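Odwood Parish Recipe Cards, README

Last touched: July. Maintained by Nurhan Çınar. Transcription checks by Constanza Núñez. Ask Nurhan first, Constanza is on the road a lot.

What this is

Transcribed recipe cards from the Odwood and Odow area, plus the Aravena family box. 1,000 cards, one row each. Home cooking, mostly baking, pickles, soups. Some household stuff too (stain remover, furniture polish, a cough syrup you should not make). Typed by hand from the originals. No OCR, we tried it, the handwriting beat it.

Files

cards.csv: the main table, UTF-8, comma separated, quotes around anything with a comma in it
units.csv: lookup for measures, old and new
people.csv: names as written on the cards, with our guess at the full name
notes.txt: running log, messy, read it if something looks wrong
old/: earlier version, don't use, kept so links don't break

Columns in cards.csv

card_id: letter for the box plus a number. A is Aravena, W is Odwood, D is Odow. Gaps in the numbers are duplicates we pulled.
title: as written, spelling kept. "Choclate" stays "Choclate".
title_clean: fixed spelling, for searching
ingredients: one string, items split by semicolons
method: as written. Lots of cards have none, just a list and "bake". Left blank in that case.
oven: as written. "Hot", "quick", "slow", sometimes a number. Not converted.
serves: blank if the card doesn't say. Most don't.
credit: whoever the card says it came from
condition: 1 to 3. 1 is clean, 3 is part unreadable.
language: en, es, tr or mixed

Measures

Biggest headache. A "cup" on the Aravena cards is a specific coffee cup, smaller than a US cup. We measured it, see units.csv under cup_av. A "glass" on the Turkish cards is a tea glass unless it says water glass. Butter "the size of an egg" is left alone. No conversion in the main table, do it yourself with the lookup and check the result before you bake anything.

"Tin" can be a can or a baking pan. Context usualy tells you. Where it doesn't, both are listed in notes.txt.

How it was made

Cards typed in batches of 60. Each batch printed, read aloud against the cards by a second person, corrections in pencil, then fixed in the file. Reading aloud catches dropped lines way better than staring at two columns. Fractions get said in full, "one and a half", never "one half" on its own. Slow but worth it.

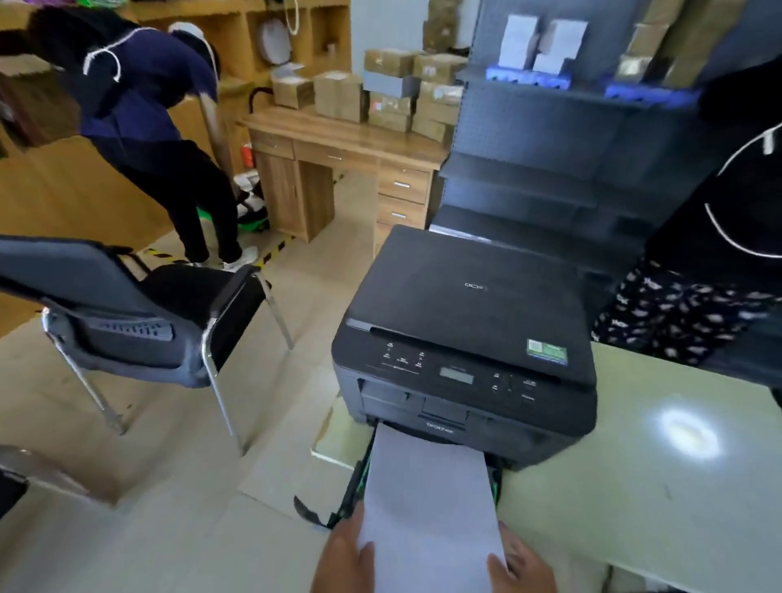

Disagreements went to a third reader. If three people read a word three ways it goes in as [?]. Search for the bracket if you want only solid rows. Words we're fairly sure of but not certain have a trailing [?] with the word kept, like "mace [?]".

Crossed out text is dropped unless it changes the recipe. Margin comments ("too sweet", "Easter", "not for company") are in notes.txt by card_id. Want to move these into their own column at some point. Not done.

Known problems

- D cards past 10 have the oven column shifted in the old/ version. Fixed in the current one. Another reason not to use old/.
- Same recipe shows up under different titles. The oatmeal bars are everywhere. Only exact duplicates were removed.
- people.csv merges two women with the same first name, probaby wrong, still asking the families.
- Accents missing in some tr rows, early typing was done on the wrong keyboard layout. Fixing as we find them.
- Excel turns 1/2 into a date. Import the column as text!!

Food safety

Old canning times are NOT safe by current standards. Same goes for the raw egg desserts and anything sealed with wax. Typed as written for the record only. Rows are flagged with canning = y. If you publish any of these, put a warning on them.

Use and credit

Free for personal, school and community use. Credit as "Odwood Parish Recipe Cards". Selling a cookbook, write first, some families said yes to sharing and no to print. Those rows have print_ok = n.

Scans are not included. The originals are stored at the Trusidano reading room, open Thursday from 10, ask at the desk for the gray boxes.

Fixes

Send the card_id, the column, what it says now and what it should say. Photos of your own family's copy are very welcome. Please don't send a whole edited csv, can't merge those.

To do

- margin notes column
- proper tags (bread, pickle, soup etc)
- finish the accents
- second look at all condition 3 cards in better light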